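Lorkon Publishes Results of Gripper and Controller Comparison for Household Robots

GODOY, 2025-11-03

Lorkon, a maker of control software for service robots, today released the results of a comparison of two grippers and two arm controllers for use in homes and small offices. The tests ran from June until last month at the company's Godoy site, in a room set up with ordinary furniture.

The comparison covered the Akeo two-finger gripper and the Ponex adaptive gripper. Each was mounted on the same model of arm and driven first by Lorkon's current controller and then by its new one. Every pairing was given the same 400 pick-and-place attempts, using household objects that differed in shape, weight and surface.

Results were close on rigid objects such as cups and boxes. The gap opened on long, narrow items, where a grip that is slightly off center lets the object turn in the fingers. In this group of 189 attempts per pairing, the Ponex gripper with the new controller dropped the fewest objects. The Akeo gripper was faster to close and easier to clean, and it did better with flat items lying on a hard surface.

The choice of controller made a larger difference than the choice of gripper. With the new controller, both grippers needed fewer second tries, and the time from first contact to a stable hold fell by 50 milliseconds. Most of the change comes from how the software reads motor current during closing. The old controller waited for the fingers to stop moving before it started the lift. The new one begins the lift once the force reading settles.

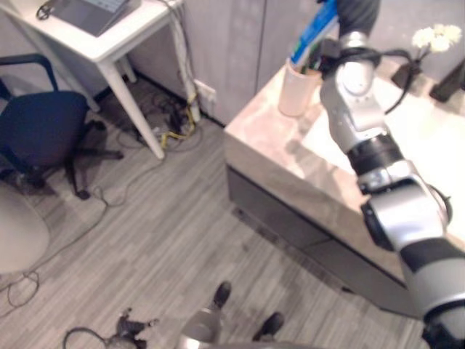 A black gripper holds a blue object near a pink cup on a marble-patterned countertop during testing.

Lorkon also looked at camera placement. A camera at the head gave a wide view of the counter and floor, but the gripper often hid the object in the last part of the reach. Adding a second camera at the wrist helped with small objects and slowed the whole system slightly. The company will continue to offer the wrist camera as an option and will not make it standard.

Cable routing caused more lost time than expected. The external cable on the arm limited wrist rotation in certain poses, and test staff had to change the path planner so that the arm avoided them. A revised cable clip is being tried now. Results for the revised clip are not part of this release.

The full report runs to 68 pages. It lists the objects used, the settings for each gripper, the failure types and the raw timing data. It also describes two problems that remain open. Neither gripper handled thin cloth well, and both controllers lost accuracy when the arm was fully extended over a deep counter.

The new controller software will be sent to existing Lorkon customers as a free update. It supports both grippers without new hardware. Customers who use the Akeo gripper will need to run the calibration routine again after installing the update. Settings saved under the old controller can be imported, except for custom force limits, which must be entered by hand.

A second round of tests is planned at the same site. It will cover drawer opening, handing objects to a person and placing items into narrow containers. Lorkon is accepting requests from gripper manufacturers who want their products included. Units must be supplied with mounting drawings and a published communication protocol.

About Lorkon
Lorkon develops motion and grasp control software for service robots. Its products are used by robot makers, research labs and system integrators. The company has its test site and main office in Godoy.

Copies of the report and the test object list are available on request from the Lorkon press office.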